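Pull-on denim

Pull-on denim is the everyday name for jeans, joggers and shorts that are made of denim or a denim-like knit and held up by an elastic waistband, usually with no working zipper or button. The group takes in denim joggers, which have a gathered cuff at each ankle, and the pull-on shorts so often found in children's drawers. This article deals with how such garments are put together, how they are folded and stored at home, and how they differ from ordinary jeans when it comes to washing and mending.

Names

There has never been one settled name. Stores have sold the long version as denim joggers, jogger jeans, jog jeans and cuffed jeans, and the waist may be called elastic, elasticated or gathered depending on who wrote the label. "Pull-on" is the older and homelier word, and it has the advantage of covering long pants and shorts alike. Many grandparents will know these garments simply as "the soft jeans," and most households seem to get along perfectly well with that.

Fabric

Ordinary denim is a woven twill, with a blue warp and a paler weft, and it has very little give unless a stretch fiber is added. Pull-on styles are made either from a light woven denim of this kind or from a knit that is dyed and washed to look like it. Knit denim often has a mottled, slightly heathered face, a bit like a sweatshirt that has decided to dress up for the day, and it bends softly where a stiff pair of jeans would hold a crease. Fading is put in on purpose in both types, most often over the thighs and seat, by washing, rubbing or bleaching before the garment is sold.
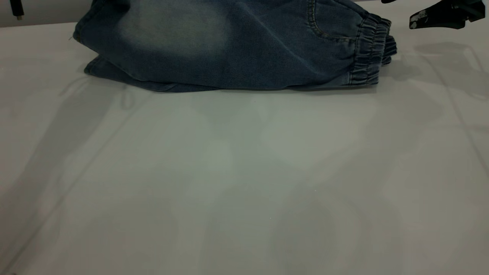

Weight matters a good deal to how the finished garment behaves on a shelf. A heavy woven pair will stay where it is put. A knit pair has some spring in it, particularly when it is fresh from the dryer, and the layers like to creep apart again unless they are smoothed down with the flat of the hand after every fold. Letting the garment cool before folding is a great help, and so is a table that is larger than it seems it needs to be.

Waistband and cuffs

The waistband is a tube of fabric with a band of elastic inside, cut longer than the elastic so that it gathers when the elastic relaxes. Rows of stitching along the band keep the elastic from rolling over on itself in the wash. Some makers sew straight through the elastic and others leave it free inside its tube, and the second kind is much easier to replace when it finally gives out. A drawstring may be added, and on small children's sizes it is often only a decoration, with no cord running through the band at all.

Ankle cuffs are made in much the same way, though they are narrower and tighter. Ribbed knit is used for some of them, and self-fabric (the same denim, gathered over elastic) for others. Self-fabric cuffs are bulkier, and they are the part that gives people the most trouble in folding, since two of them laid together make a lump about which the rest of the garment has to arrange itself.

Folding

The usual method for long pants begins with the garment face up and shaken out. One leg is laid over the other so that the cuffs meet, the point of the seat is tucked in to make a straight edge, and the legs are then brought up toward the waist in halves or thirds. With cuffed styles it is better to stop the last fold a little short, so that the cuffs lie inside the bundle or just at its edge and the waistband isn't stacked on top of them. 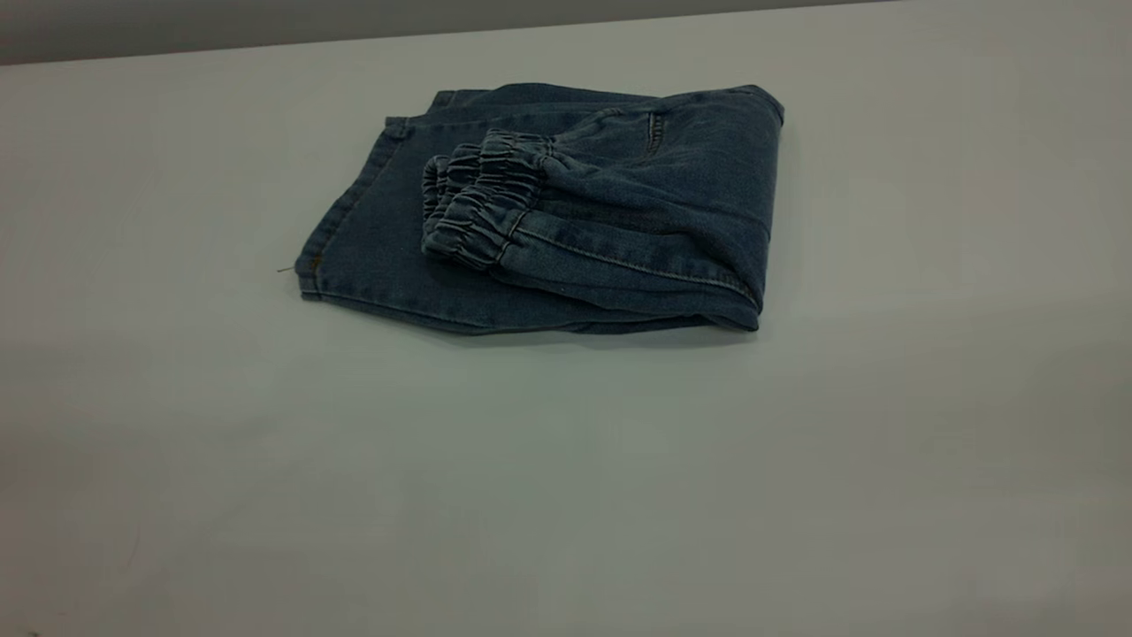
Mirani Household Reference, Clothing and Linens Desk

Shorts are simpler, and there are two common ways of going about it. The first lays one leg over the other and folds once across. The second, which suits very wide legs, leaves the shorts flat and brings each side in toward the center seam before folding the hem up to the waist. Either way the waistband should be left relaxed. Pulling it flat to get a neat line is tempting (everyone does it once), but it springs back as soon as it is let go and takes the fold along with it.

Pockets and decoration
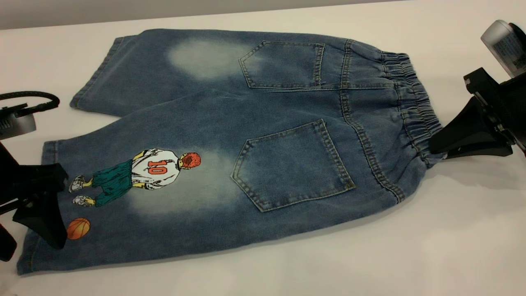
Back pockets on pull-on denim are nearly always patch pockets, which means a single piece of cloth turned under at the edges and sewn on top of the seat. They are kept even on garments for very young children, who have little to put in them, for the simple reason that a pair of jeans looks unfinished without them. The five-sided shape with a point at the bottom is the familiar one, and double rows of tan stitching around it, like those on the shorts with the cartoon basketball player on the leg, carry the look of traditional jeans over to a garment with an elastic waist. Printed pictures of this kind are best turned inside out for the wash and kept away from a hot iron.

Front pockets may be real, with a curved opening and a bag behind, or may be only a line of stitching in the right place. A false fly is common too.

Care and mending

Cool or warm water is kind to both the dye and the elastic. High dryer heat is hard on elastic over time, and a pair that is taken out slightly damp and finished on a rack will generally keep its waist longer. Dark pairs should be washed with other dark things for the first few rounds, as the blue can rub off on pale cloth. 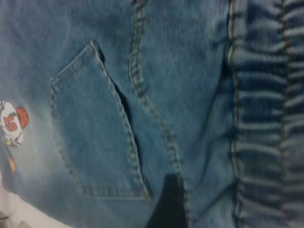
Siu-ming Kong

The repair most often needed is new waist elastic. On a free-running band, the seam is opened for a couple of inches at the center back, the old elastic is drawn out, and the new piece is pulled through with a safety pin and joined with a flat overlap. Pocket corners come next. They take the strain whenever a hand goes in, and a few small stitches worked back and forth over the same spot, in thread that matches the original, will hold them very well. Loose threads at the side seams should be snipped and never pulled.

Storage

Folded bundles can be stacked flat on a shelf or stood on edge in a drawer, with the smooth fold facing up. Standing works nicely for shorts and for children's sizes. Long cuffed pairs tend to slump unless the drawer is fairly full, and many people keep those in a short stack instead, with the bulky ends turned in alternate directions so that the pile stays level.

See also: Denim; Elastic (sewing); Patch pocket; Topstitching

Last revised Feb 13, 2021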